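Marquee and Shelter Installer -- Rukstead Event Shelters

Casual position leading to permanent part time
Based at our depot in Verkitz

We are looking for one more person for our installation crew. Rukstead hires and sells marquees, folding shelters and market umbrellas. Our customers are schools, sports clubs, wineries, councils and many private families who want a wedding or a birthday in their own garden. In the warm months we are very busy, and in winter we repair, wash and prepare everything for the next season.

You do not need to have worked with marquees before. Two of our present crew came from kitchens and one from a plant nursery. What we ask is that you are careful with your hands and with other people's property, and that you are willing to be corrected in the first weeks, when everything is new.

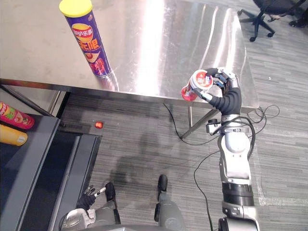
The crew starts at the depot at 6.30 in the morning on installation days. We load the truck from a written list, drive to the customer and put up the shelter according to the site plan. On a usual day there are two sites, sometimes only one if the marquee is large. Packing down is often in the evening after the event has finished, so you must be able to work late several times in a month. We tell you your hours two weeks ahead and we try hard not to change them.

The work is physical. A folded frame for our 6 metre shelter weighs 30 kilograms and is always carried by two persons. Weights for the feet are moved with a trolley. You will kneel on grass, climb a step ladder and pull on ropes, in sun and in light rain. When the wind is above our limit we do not put up anything, even if the customer is unhappy about it. The crew leader takes this decision and the office supports it.

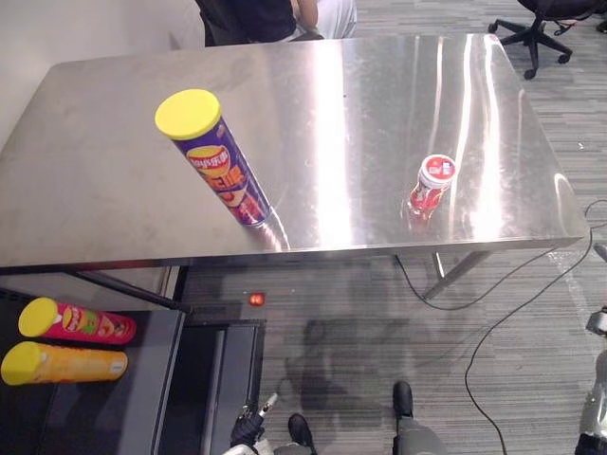 YOUR DUTIES

Loading and unloading the truck, and signing the list when each item is on board
Putting up and taking down frames, roofs, side walls and floors
Fixing with pegs or with weights, depending on the ground
Checking seams, zips and joints, and putting a red tag on anything that is damaged
Washing and drying the roof covers before they go back on the shelf -- a cover that is folded wet will have mould in a few days
Speaking politely with customers, who are often nervous on the day

WHAT YOU NEED

A driver's licence for a car, manual if possible. A truck licence is welcome but we can help with the cost of it after your first season.
Good basic English, enough to read a site plan and to understand a safety talk.
Closed work boots. We give you the shirts, gloves, hat and rain jacket.
The right to work in Australia.

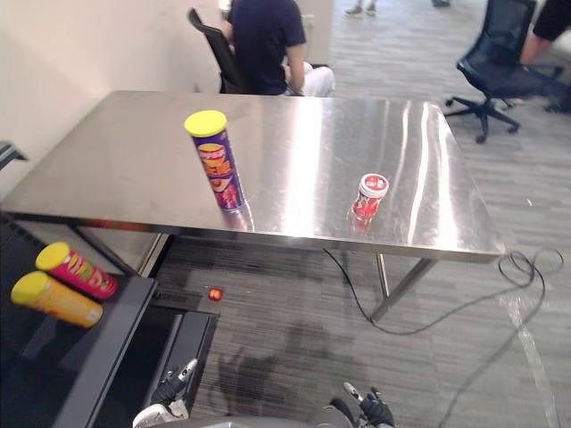 PAY AND CONDITIONS

For full weeks in the season, the wage is $1249 before tax. Shorter weeks are paid by the hour at the same rate. Evening work and public holidays have the usual extra payment. Superannuation is paid on top. If you stay with us until the end of the season, you receive a bonus of $2000 with your last pay in May, and we will talk with you about a permanent contract.

Training is paid from the first morning. You will learn the small Dravden folding frames first, then the larger pole marquees, and you will not be sent to a site without an experienced person beside you. The depot is a short walk from the Fahmy Street bus stop, and there is free parking behind the building for cars and bicycles.
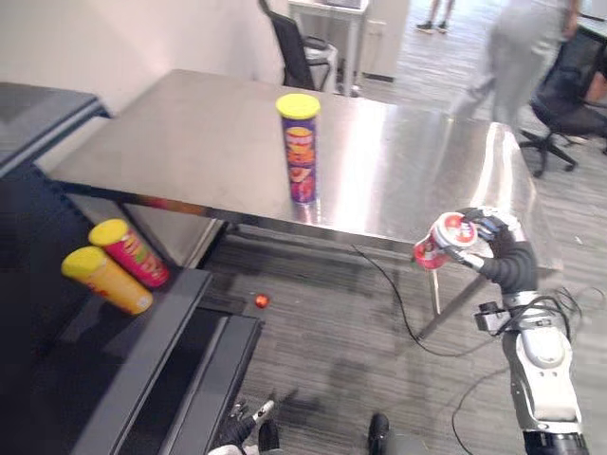 HOW TO APPLY

Please send us a short letter and your work history, 2 pages at the most. In the letter, tell us which days you can work and when you could start. A photo is not necessary. If you have experience with tents, sails, scaffolding or stage building, please mention it, also when it was only as a hobby.

You can apply with the form on this website or leave your papers at the depot office, which is open until 4 in the afternoon. We answer every application, usually within two weeks. Suitable persons will be invited for a talk and then for a paid trial day with the crew.

People of all ages and backgrounds are welcome to apply. If you need some adjustment for the interview or for the trial day, write it in your letter and we will arrange it with you.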